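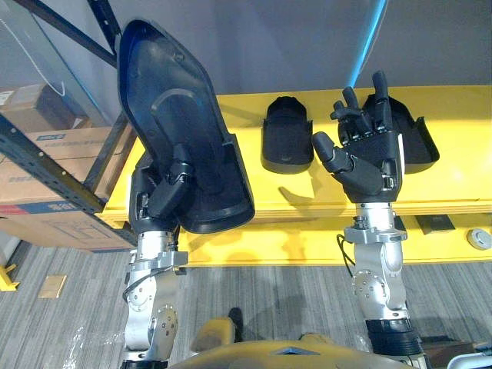

## Hellside robotics club: Pranberg kitting task, the left hand question

**mugwort_dan** - 14:30

Progress, of a sort. For anyone new, we're the second-year group doing the kitting task for the Pranberg student round. Black shells go from the yellow table to the blue tote, which already has boxes in it, and whatever you do you mustn't drop one in front of a judge.

Our left hand now holds a shell. It wraps round the bottom part with the thumb and fingers pressed on the inside face, tall end up, and looks rather pleased with itself. The right hand is open next to it with the fingers up, as if waiting to be introduced.

The question is whether the right hand should be doing anything at this point. I say no. Half my group says yes. Ward Van Hecke, who supervises us, says "hm" and writes something down.

Current best is run 47, if anyone wants the log.

---

**pellet** - 14:52

> The question is whether the right hand should be doing anything at this point.

It should be getting the next one. You've got another shell standing right behind the fingers and you're letting it stand there. Last year we lost on time and on nothing else. We were very tidy and very slow and we came 7th.

---

**mugwort_dan** - 14:58

There's also the small domed one in the middle of the table, between the arms, and that's my worry. If both arms work at once, somebody's elbow goes through it. I've watched the simulator do it. The simulator doesn't have to pay for shells.

---

**tessellate** - 15:10

Disagree with both of you, sorry.

The grip is the problem. You're holding the boxy end from the inside, so when you get to the tote the fingers are between the shell and whatever you want to lay it on. You'll have to let go early and hope. We did that for the whole of September and our drop sheet reads like a confession.

Pinch the outside walls instead. Less secure in the air, far nicer to put down.

---

**pellet** - 15:14

"Less secure in the air" is doing a lot of work there.

---

**tessellate** - 15:16

It's a shell. It weighs about as much as a sandwich. The hand can cope.

---

**Akard_Rep** - 15:31

Marking sheet, as people have begun inventing it again:

- Shell in tote, any attitude: 4 points
- Nothing already in the tote gets crushed: 2 points
- Both hands clear of the rim at the end: 1 point
- Shell on floor: you get to pick it up yourself, and no points

Nothing in there about using two hands. Nothing about one hand either. I'm the rep for the Akard block only, so if your hall is doing something different, go and ask your hall.

---

**mugwort_dan** - 15:40

Any attitude! I've spent two weeks on attitude.

---

**quillfish** - 16:05

Same group as Dan, opposite opinion. Tote end of things:
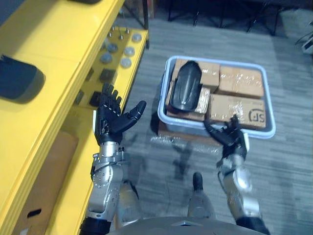

*Right hand down over the near rim, left hand up by the yellow shelving, dark grey shell lying across the left-hand boxes.*

See how it lies diagonally, narrow end towards the near left corner? I say a shell in that spot is fine, and with the sheet as above I'd take it and go home. Dan says it's crooked. I've told him it's a tote and he isn't hanging it in a gallery.

What bothers me more is the right hand. The fingers are curled down towards the front of the box in the lower right, the one with SF printed on it. That's the "both hands clear of the rim" point gone if we stop there.

---

**pellet** - 16:11

So the right hand *is* doing something. I rest my case.

---

**quillfish** - 16:13

It's doing something, yes. I wouldn't put it on a poster.

---

**tessellate** - 16:20

Why is the left hand so far over? It's more or less in front of the shelf edge. If your left arm needs to get back to the tote in a hurry it's got a fair way to come, and if it swings the wrong way it'll meet the yellow unit. Have you got that unit in the collision model or only the table?

---

**mugwort_dan** - 16:34

Only the table.

---

**tessellate** - 16:35

Dan.

---

**mugwort_dan** - 16:37

I know. It was on the list. The list is long and I wrote it on the back of the Naidu timetable, which then got recycled.

Adding it tonight as one big block. I'm not modelling the knobs. If we hit a knob we deserve it.

---

**naidu_lab_ghost** - 17:02

Wandering in from the Naidu group. We keep the idle arm up and out as well, palm in, fingers up. Looks daft, works well enough. But we park it level with the shoulder so it can't drift over the shelving. There's a park pose in the shared folder called `wave_but_tired`. Change the wrist value before you use it or it will salute.

On the grip I'm with tessellate, outside walls. On two arms at once I'm with Dan, at least until the collision model has more than a table in it.

---

**pellet** - 17:09

Outvoted by caution yet again. Enjoy 7th, it's draughty.

---

**quillfish** - 17:48

Asked Ward. Full reply, copied with permission:

> Run it ten times each way and stop asking the internet. Write down which hand, which grip, and where the shell ended up. Fix the shelf first.

So that's the evening gone. Plan is inside grip and outside grip, left hand only, right hand parked. Two-armed version afterwards if there's any battery left and pellet promises to stop posting placings.

---

**pellet** - 17:50

I promise nothing. Do the small domed one as well, though. Everyone practises on the long shells and then the domed one rolls about like a bowling ball in the real round.

---

**mugwort_dan** - 17:55

Fair. Adding domed one to list. New list is in the wiki this time.

Has anyone got the park pose with the wrist value *already* changed? Asking before it salutes Ward.

---

**naidu_lab_ghost** - 18:20

Uploaded, `wave_but_tired_2`. Elbow's a bit stiff in it - try it at half speed first.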